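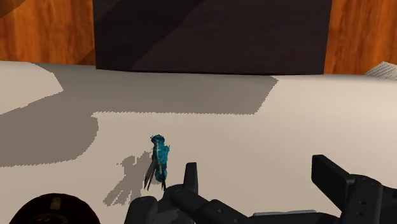
Precious Gatchalian says she'd still like the finger stiffness looked at before we touch anything else, and she wants that in the minutes ahead of the old business. So there it is, Precious!

2023-04-08
By Wiesława Wasilewska
3 min read

Okay, on to the rest. We spent most of the meeting on the Raritz cell (the simulated one, which is the only one I'm taking notes for). The finger stiffness was at 400 in the config and the fingers chatter when they close on anything small, like the dragon. Precious tried 300 on her own copy and liked it better. I tried 245 and thought it felt mushy, but I also had an older contact setting loaded, so don't go by me. We agreed on 300 for now.

Next up was the base. I moved the mount last week and forgot to move the collision shape with it, so the arm was throwing contact warnings at startup. My fault, and it's fixed in my branch. I still have to write down the offset, because right now it only lives in my head.

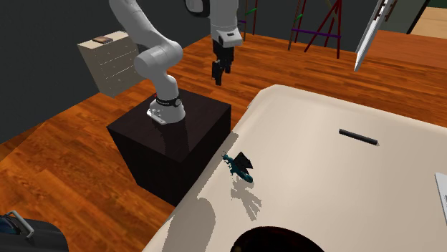 Lultum Lab / Cell Setup and Upkeep Group / Minutes

Shadows came up again. Precious would like them softer and I'd like them left alone until the calibration is done, so we left them alone. The Plason plug-in still resets the wrist offset every time somebody reloads the scene. I went through the log and the first bad reload is on line 194, right after the gripper loads, so I'm pretty sure it's a load order thing and I'll swap the two calls and see.

Then we got into the bedroom layout, which took forever (I'd brought snacks, thank goodness). The reach check over the bed needs its own home pose, and I don't want to keep borrowing the table one

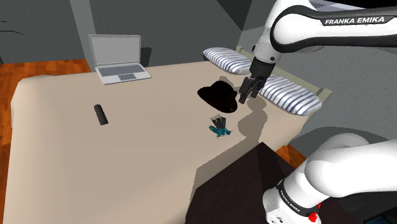

and then having to nudge the elbow by hand every single time. Precious offered to save a separate pose file and I said yes before she could change her mind.

To do:
- Stiffness to 300 in the shared config (me)
- Write down the mount offset (me, really this time)
- New home pose for the bed layout (Precious)
- Swap the load order, then rerun the Lefèvre calibration script (me)
- Shadows: back on the list in July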